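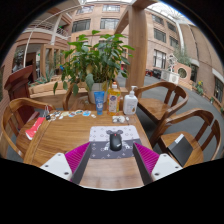
A wooden table set with everyday items, seen from just behind the fingers of a hand-held gripper.

Skutonum Publishes Free Good-Practice Guide for Recording Hand-Held Gripper Work in Shared Spaces

November – Skutonum is very pleased to share a new good-practice guide for people who record everyday tasks with hand-held grippers, the kind of recordings that are later used to teach robot arms how to pick things up and put them down again. The guide is free, it is written in plain words, and it runs to 60 pages, including the checklists at the back that many of our early readers told us they turned to first.

Much of this work has moved out of the lab and into ordinary places, and we think that is a good thing. A mouse pad, a pump bottle, a bundle of keys or a leafy potted plant beside a table can all teach a machine something about the world people live in. But ordinary places belong to the people who use them every day, and they deserve the same care and courtesy that any good guest would show.

The guide was written together with our friends at Huder and Windivard, and it grew out of 1,756 recording sessions whose notes the three companies agreed to pool. It asks every team to name one person on site who can stop a session at any moment, and to post a notice at each entrance at least 15 minutes before recording begins. Personal belongings may be handled only with their owner's clear permission. Walkways and doors stay open throughout, and chairs that are moved go back where they were found.

There is also a longish chapter on the tools themselves – finger pads, screws, mounting blocks and all the small parts that work loose when a gripper is used day after day. Teams are asked to check these before each session and write down what they find, even when there is nothing to report. Pads that show cracks should be replaced before work goes on. Food containers and cleaning products call for separate pads, kept in separate bags.

A companion workbook from Jurčo, with 2 practice exercises for new operators, will follow later in the winter. We know that guides like this one get better when people argue with them a little, and we warmly invite operators, building managers and anyone who shares a space with this work to send us their comments.

The guide can be requested free of charge from the Skutonum press office, which is also happy to help with questions, printed copies and large-type editions.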